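Burholm Community Orchard and Water Project
Progress report to the MacDonald Fund, period ending March

Work on the lower field is ahead of where we said it would be, and work on the water supply is behind. The drainage trench along the north hedge was finished in the first month. All 8 rows have been staked and the first four are planted, mostly apple with a few pear at the wet end. Deer got through the temporary fence twice and stripped bark from some of the younger trees, which will have to be replaced in the fall. 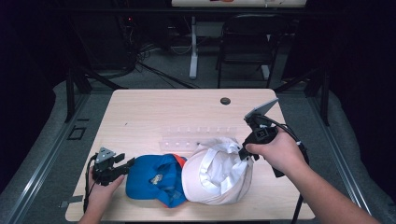

The storage tank was the main delay. We ordered a 2000 gallon tank from a supplier in Bravport and were told in January that the size was out of stock until summer. We took a 1000 gallon tank instead and left room on the pad for a second one. It is connected to the shed gutters but not yet to the drip lines. The county has asked for a backflow valve before we join it to the main, and the plumber is booked for next month.

Soil tests came back low in potassium across the upper half. We have spread compost there and will test again before planting the remaining rows.
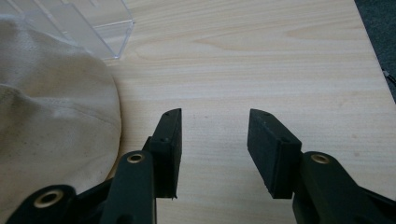
Spending and Next Steps

The smaller tank cost less than planned and the fencing cost more. We have $2000 left in the materials line and would like to move it to permanent deer fencing. Please let us know if this needs a formal request.

Before the next report we expect to have the drip lines running on the planted rows and the valve inspected. The Vovamico pump is still in its box and will be fitted once power reaches the shed. The path from the gate is not started.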